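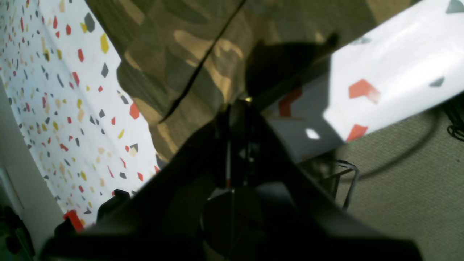

Hotness: a climate teaching kit for small groups, reviewed after one term

I teach a climate club for pupils of twelve to fifteen years in Humham, and I have been looking for a long time for a kit that treats city heat as a subject of its own. Most of the materials I know speak about ice, sea level and polar animals. These are important matters, but my pupils live in a town with a bus station and a very large car park, and they ask why it is so warm there in the evening. Hotness, from the publisher Usix, promises to begin with exactly this question. I used it from January until the end of the spring term with two groups, and I write here what I found.

The box contains a teacher's book, a set of surface tiles, four simple thermometers, a lamp with a clamp, a folded town map and a pack of role cards. There is also a code for the online part, where the class can look at a table of 3114 temperature readings taken in streets, parks and yards. The lamp needs a normal plug. Please check that your table is near one, for the cable is short and I had to move all the furniture in the first lesson.

The first three lessons are the best part of the kit. The pupils put the tiles under the lamp, wait ten minutes and write down the temperatures. It sounds simple and it is simple, but the discussion after it was lively. One group did not believe that the grass tile could be so different from the asphalt tile and wanted to repeat everything with the tiles in other positions. The teacher's book has a page for this situation, with a clear explanation of why the distance to the lamp matters. I was glad for that page.

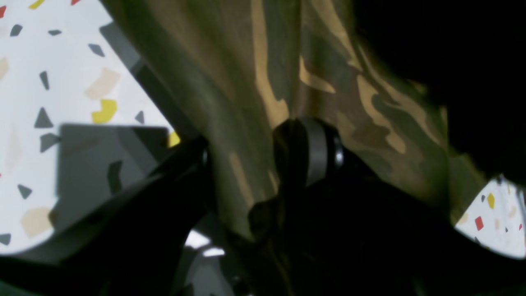

Camouflage fabric in olive, brown and tan.

Lesson four is where the role cards come in. Each pupil becomes a person in the town: a shop owner, a nurse, a bus driver, an old man on the top floor, a person from the planning office. The group receives a small budget and must decide where to plant trees, where to paint roofs and where to put a drinking fountain. My older group liked it very much and argued for the whole hour. The younger group found the texts too long. The card for the planning office has eleven lines of small print with words like "retrofit" and "permeable", and a child of twelve years will not read this aloud with pleasure. I wrote shorter versions at home for the next week, which cost me an evening.

I should say something about the language in general. English is not my first language, and it is also not the first language of many of my pupils, so I look at this point more strictly than other reviewers perhaps do. The teacher's book is well written. The pupil sheets are uneven – some are short and friendly, others seem to come from a report for adults. There is a word list at the back, but it is in the order of the lessons and not in the order of the alphabet, and we lost time with it.

The online part is a mixed experience. The table of readings can be sorted by hour, by type of surface and by season, and the graphs are clean. You can print them without losing the labels. But the login is one for the whole class, and when two pupils change the filter at the same moment, both see a strange result. My colleague Fahad Malik, with whom I share the club, wrote to Usix about it and received a polite answer after four days. They know the problem and they advise to use one screen. We did so, with the projector, and it was fine for us. For a class of thirty I would not be happy.
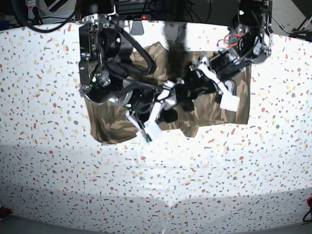

The cloth spread out on a speckled white tabletop.

There is also a history lesson, number six, about how people built for hot weather before there were machines for cooling. It starts with a diary page dated 1834, in which a merchant complains about the heat in his street and describes the wet curtains in his windows. I did not expect much from it, but it worked well. The pupils tried to find the same tricks in buildings they know, such as shutters, thick walls and inner yards, and two of them brought questions from their grandparents. I only miss a note that tells where the diary comes from. In a kit about evidence there should be a source under every text.

Before this I used the Shenoy set, and a comparison may help those who must choose. Shenoy is cheaper, and its experiments are packed in small bags, so you lose less. It covers energy, food and transport as well, but each subject gets only one lesson. Hotness stays with one subject for eight lessons and goes much deeper. If you have a single project day, I would take Shenoy. If you have a term, take Hotness.

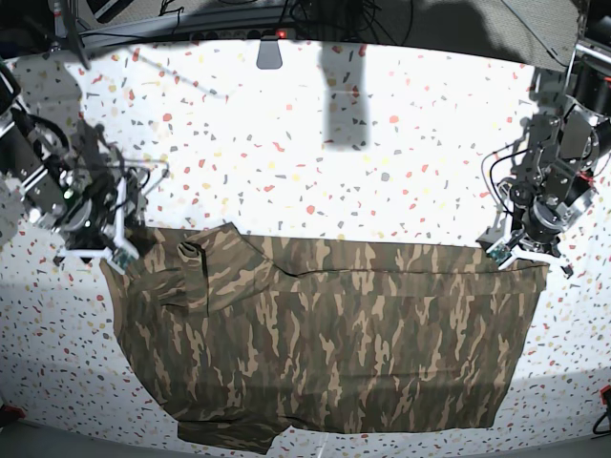

Lesson seven asks the pupils to look at the colours of surfaces outside the box, and it is the one I will repeat every year. They have to sort things by how much light they think the colour takes in, then defend the order. A good object for this has several tones at once: the camouflage pattern on the white table has olive green, dark brown, khaki and tan beside each other, and even the table has its small dark flecks. Where do you place it on the scale, by its darkest patch or by some kind of average? The same question returns with roofs and squares in the town map, and the book does not give one fixed answer. It gives a method for estimating and leaves the rest to the group.

The last lesson is a presentation to invited guests. The book suggests the mayor. We invited parents and the head of the school kitchen, who wanted to know about shade for the delivery yard, and received three proposals.

Some smaller points. The clamp of the lamp became loose in the fifth week and we fixed it with tape. The thermometers are slow but they agree with each other, and I was more satisfied with this than I had expected. The town map tears at the folds. Replacement tiles can be ordered separately under number 613 in the Usix list, and the map unfortunately cannot.

I give Hotness four points from five. The missing point is for the pupil sheets and the shared login. I have already asked our school to buy a second box for the autumn, and until then I will put my shortened role cards in a folder in the club cupboard, where colleagues from Humham may copy them.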